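Handover timing on the belt, second attempt

Jolán asked me to write up the change to the handover policy before I forget the details, so the notes go up more or less in the order things were done. The setup is the one from the Stestavholm posts: two arms, one short conveyor, one policy trained on demonstrations from both operators.

The first version had a plain failure. Both arms would commit to the same part. Each arm's wrist view was encoded separately, the two embeddings were concatenated, and the network was expected to work out from joint positions who was closer. It did this well when the part lay in the middle of the belt and badly near the ends, where only one of the wrist views had the part in it at all. The arm with the poorer view often kept moving anyway.

Gizella's suggestion was to stop predicting both arms' actions at the same rate. In the current version a small head predicts a role for each arm (reach, wait or clear) and holds it for 9 control steps before it can change. The action decoder is conditioned on that role. Everything else is unchanged, including the encoder weights, which were frozen for this comparison.

The role labels were not collected by hand. Dezső wrote a script that derives them from gripper velocity and distance to the belt surface, and Vilmos went through the output and corrected the ones that were plainly wrong. Most of the errors were "wait" segments labeled as "clear" because the operator had drifted upward while holding still. We have 229 demonstrations labeled this way. I would have liked more with the part near the ends of the belt.
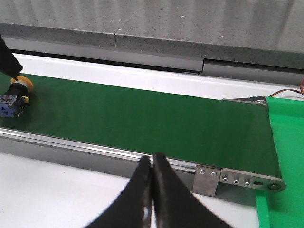 Holding the role has a cost. If the part shifts after the reaching arm has committed, the waiting arm cannot take over until the hold expires. At our control rate the delay is short, but it can be seen in the logs as a flat section in the waiting arm's trajectory. I tried a hold of 3 steps and the old oscillation came back, with the two arms trading roles several times before either one closed. Longer holds than the current one made the arms look polite and slow.

The other change is to the loss. Clearing motions are long and easy, and they dominated the average, so the short segment just before contact was being fit poorly. Weighting that segment by a factor of 2 was enough. Miklós thinks the weighting explains most of the improvement and that the role head is decoration. He may be right. The run with the weighting and without the role head is queued and I will post the curves when it finishes.

What I can say so far is limited. Double commits are rare in the replayed evaluations and still happen with parts that lie lengthwise along the belt. Failed grasps are about as common as before – the policy now sends one arm to miss where it used to send both. The grasp itself was never touched in this round, so I did not expect it to move.

Two practical notes for anyone running the Akex branch. The role head reads the normalized joint state, and the old checkpoints store the normalization constants under a different key, so loading one will silently give you zeros. Check the printed means before you let the arms move. Also, keep the belt stopped for the first rollout after any change to the decoder.

Next is the ablation, then more demonstrations at the belt ends.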